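The Zolbridge Night Coach

I keep a log of first meetings. It began as a column in a spreadsheet I used for bus expenses, and the column got wider.

The entry for Histby interchange is the longest. I was at stand 5, waiting for the last Zolbridge coach, which was due at 11:40 and showed on the board as due at 11:40 until well past midnight. I had come from a two-day course on pump maintenance at the Romaniuk building. I had a certificate in a plastic sleeve and nothing to read.

She was at the other end of the bench with a folding bicycle and a paper bag of plums. She was checking the board against her watch and writing the difference on the back of her ticket. I took this for a good sign.

My procedure at the time had three steps. First, make a remark about the shared situation. Second, ask something that can't be answered in one word. Third, stop talking. I had taken it from an article and had tested it mostly in queues, with mixed results. The third step was where I usually failed.

"The board is wrong," I said.

"The board is late," she said. "It's been the same amount late all night. I'd call that accurate with an offset."

I had no second remark ready. The article assumed that the other person would agree with the first one and laugh a little. I looked at the timetable behind the scratched plastic and read the notes at the bottom. The coach did not run on the night before a public holiday. It was not the night before a public holiday.

I went to step two.

"How would you correct it?"

She moved the plums off the bench and put them on the bicycle rack, which left a space. I noted the space. I did not move into it, on the grounds that it might be for the plums to come back to.

She said the simple way was to take the average delay at the previous stop and carry it forward, but that this failed if the driver made up time on the hill road. She drove to Firkton for work in winter and took the coach in summer. It was July, so she knew the hill road from the coach side. The driver always made up time on the hill road. She had figures for it.

I said I would like to see the figures. I meant it, and I also meant the other thing, and I think both were audible. 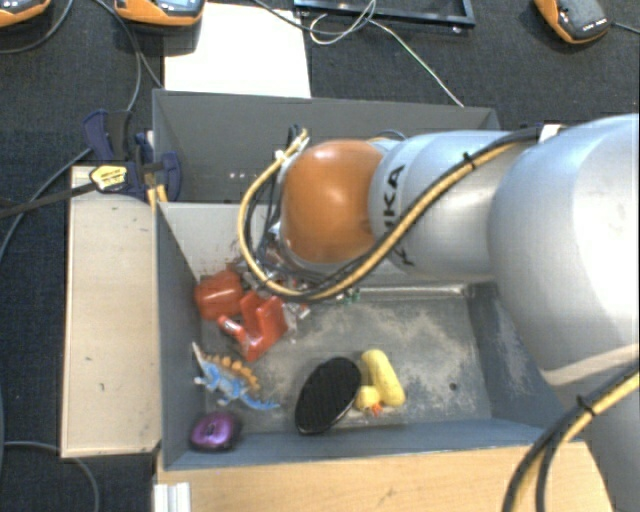
How do you get a conversation with a stranger past the second question?

Answer what the other person said before you reach for the next thing on your list. If they gave you a detail, ask about the detail, and leave a gap long enough for them to ask you something back.

I wrote that in the log afterward. At the bench I had no such rule. I asked about the hill road, then about the driver, then about the bicycle, and by then I was conducting a survey. She answered each item in full. When I ran out, there was a silence, and I counted it as a fault and tried to clear it.

"I did a course on pumps," I said.

"Did you pass?"

I gave her the certificate. She read it all the way down, including the line about the validity period, and tilted it to look at the stamp.

"Eighty-six percent," she said. "What did you lose the rest on?"

In all the years I have held certificates, this had not come up. I told her it was seal selection. There had been a table of fluids and temperatures, and I had read across the wrong row and then been consistent about it. Every answer followed correctly from the wrong row. The examiner had written "logic sound" in the margin and taken the marks anyway.

She laughed at that. It was a short laugh, and it came after a delay, as if she had checked it first.

The coach came in at stand 3. Nothing had announced stand 3. We both stood up, and I took the bicycle without asking, which I would advise against. It was heavier than it looked and the rear half unfolded on the way across. I arrived at the luggage door with a bicycle that was partly a bicycle. She reached past me and closed a catch with her thumb.

"There's a catch," she said.

On board, she took a seat by the window on the left side. I stood in the aisle with several options. The seat next to her was free, and so was most of the coach. The article had been silent on seating. To sit beside a person in an empty vehicle is a statement, and to sit across the aisle is a different statement, and I was still comparing them when the driver released the brake and I sat down across the aisle by force.

She put the plums on the seat between the window and where a person would go. Then she looked at them, and moved them to her lap.

I changed seats at the first traffic light.

We went up the hill road in the dark. She held her watch where I could see it and called out the time at the quarry gate, the chapel and the reservoir, and I wrote the times on my certificate sleeve in ballpoint, which did not take well on the plastic. The driver made up most of the delay before the reservoir. She had predicted all of it. She was annoyed by the shortfall and suspected the board of having rounded.

Neither of us asked for a phone number. I had it planned for the Zolbridge ring road, where there is a long flat section, but she began to explain how she would rebuild the timetable from the stops upward, and I did not want to interrupt that for an administrative matter.

At Zolbridge I carried the bicycle down with my hand over the catch. She unfolded it under the lamp by the ticket office, hung the bag on the handlebar and took out the ticket with the differences on it. She studied the back, where there was very little room left, and wrote along the edge.

"You'll want this for the record," she said.

I read it when she had gone around the corner. It had the delays in a column, in order, with the units given. Along the edge was a phone number, and after the number she had written the hours during which it would be answered.

I was outside those hours. I sat down on the bench at the ticket office and copied everything into the log, and then I walked home by the canal with the sleeve held flat so the ink wouldn't rub off.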